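Le 21 février 2002
Par l'équipe des cours d'économie domestique, atelier Ploltby

Notes de cours – Séance 3 : la table de travail, le plateau et la poêle

Bon, on reprend là où on s'était arrêtés : le rangement du plan de travail avant de cuisiner. Je sais, tout le monde voudrait passer directement aux crêpes (moi la première !), mais une table mal préparée, on la paie pendant toute la recette. Je vous remets ici ce que j'ai dit à l'oral, un peu en vrac, avec les choses que j'ai oubliées et qui me sont revenues dans le tram.

D'abord, la surface. J'aime les tables mates, brunes de préférence, où la lumière ne vous revient pas dans les yeux. Par contre les traces s'y voient : petites éraflures, taches plus claires au milieu, là où l'on frotte toujours. Pas de panique, un chiffon bien essoré, dans le sens de la longueur, puis un chiffon sec. On ne ponce rien, on ne cire rien sans me demander ! Et pensez au bord, du côté où l'on se tient, c'est là que les miettes s'accumulent.

Ensuite le plateau en inox. Je le veux peu profond, rectangulaire, à bords arrondis, posé vers le fond et d'un seul côté, pour garder de la place devant soi.

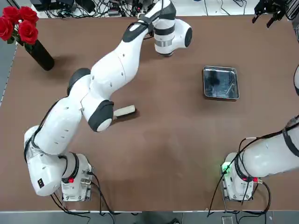 L'inox, c'est formidable et c'est pénible. Formidable parce que ça ne prend pas les odeurs, pénible parce que ça reflète tout et qu'un coup d'éponge de travers se voit jusqu'au lendemain. Je lave à l'eau chaude avec une goutte de produit, je rince, j'essuie tout de suite. Le vinaigre blanc, oui, de temps en temps, 2 cuillères dans un bol d'eau. La paille de fer, jamais.

Sur le plateau, on pose ce qui va servir dans la recette en cours et on s'arrête là. Le reste attend dans le placard. L'an dernier, en juillet, j'avais laissé un groupe organiser ses plateaux librement, et on a retrouvé les clés de quelqu'un sous les épluchures... Les petites pièces rondes, manches démontés, chevilles, bouchons, tout ce qui roule : couchez-les bien à plat, loin du bord, ou mieux, calez-les contre quelque chose.

Passons à la poêle. On m'a demandé laquelle acheter. Je n'ai pas de religion là-dessus, j'ai une vieille Vendberg à la maison et une Zunico chez ma mère, et je rate mes omelettes dans les deux. Ce que je regarde, c'est le manche : assez long pour que la main reste loin du feu, assez plat pour ne pas tourner dans la paume. Et l'endroit où il rejoint la cuve ! S'il y a un angle ou des rivets, le gras s'y loge et vous y passerez la brosse à chaque vaisselle. Quand la courbe est douce, un coup d'éponge suffit.

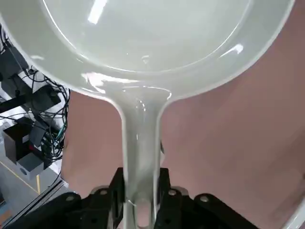

Fig. 2 – La poêle gris très pâle, tenue par le manche, qui s'évase en rejoignant la cuve.

Pour la déplacer, on la prend par le manche, franchement, et on la soulève. On ne la traîne pas sur la table – c'est comme ça qu'on se fabrique des éraflures. Pour la ranger, manche tourné vers l'intérieur du plan, toujours, même quand il n'y a pas d'enfants dans la pièce. L'habitude se prend à froid.

Si vous empilez des poêles, glissez un torchon ou une feuille d'essuie-tout entre chaque. Et regardez le dessous de temps en temps, personne n'y pense et c'est souvent là que la graisse cuit et recuit.

Pour la prochaine fois : relire la page 69 du polycopié Jasińska (les 6 étapes de mise en place, surtout la deuxième), et essayer chez vous de dégager entièrement votre plan de travail un soir de la semaine. Notez ce que vous avez remis dessus dès le lendemain matin, on comparera. Apportez aussi un torchon propre, il n'en reste presque plus à l'atelier.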